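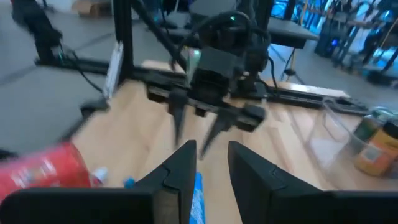 Florante Castillo objects that I blame the software too fast. His note on last session's reading said a gripper that stays shut is a gripper with a bad motor until someone shows otherwise, and that three of you wrote "timeout error" in your reports as though it explained something. Fair enough on the second point. On the first I still disagree, and the rest of this handout is my case.

Search course materials Enter keywords Go

Unit 6. The Rarnon cell stoppage

What we know. In November the two-arm table cell at Rarnon was sorting small grocery items, boxes and bottles mostly, under a controller supplied by Buvden. The right arm closed on a bottle, the left arm came in to take the next item, and the right arm did not let go. The operator pressed stop. The log shows fault code 1661 on the right gripper, then nothing for 18 seconds, then a restart that the operator says she did not ask for.

Read that last part twice. A gripper that stays closed is a nuisance. An arm that starts again by itself after a stop is a safety matter, and the Buvden report gives it one sentence in an appendix.

What the report claims. Buvden puts the fault down to "unusual object geometry." I have trouble with this. Small bottles and boxes lying on their sides are about as usual as objects get on a sorting table. If the system can't cope with a bottle on its side, then the 800 trial picks quoted in the sales sheet need a second look. Which objects? Standing up or lying down? One arm moving or both? The sheet doesn't say.

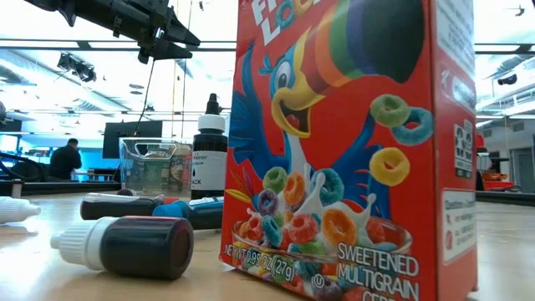
The report also says the grip force was "within limits" the whole time. Whose limits? The log gives a reading of 67 just before the fault, with no unit. It could be newtons or percent of rated current, and those would tell very different stories. When you see a number with no unit in a failure report, stop and ask for one before you use it in an argument. I asked in writing. The answer was a link to the sales sheet.

Three explanations to weigh

1. Castillo's: worn finger drive, so the open command went out and the hand could not follow. Possible. It would account for the fault code. It does nothing for the restart.

2. Buvden's: odd object, bad grasp. See above.

3. Mine: the stop cleared the motion queue on one arm and left the other waiting for a "done" message. When the wait ran out, the controller treated the stop as finished. I can't prove this either – Tindall, who did the wiring, kept no record of which arm the stop button fed first.

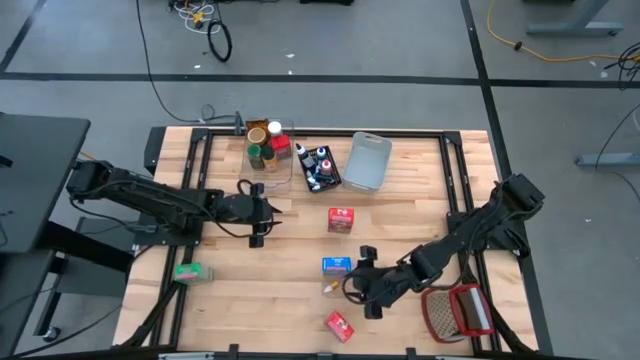 Two arms that share one table share their failures too. Before anyone argues about motors or code, draw the stop circuit for both arms and follow it with a finger. In the Foritz case from Unit 4 that drawing took ten minutes and settled a dispute that had run all winter. I would like to see the same drawing for Rarnon. It was not in the report and I doubt it exists.

For next session

Bring a one-page answer to Castillo. Say what test would tell a stuck drive from a lost message, and what the person running that test should do to stay clear of the arms. "Press the stop button" will not get credit, given what we have just read.

Copies of the log are in the course folder. The time stamps on the left arm run one hour behind the right – I have left them as I received them.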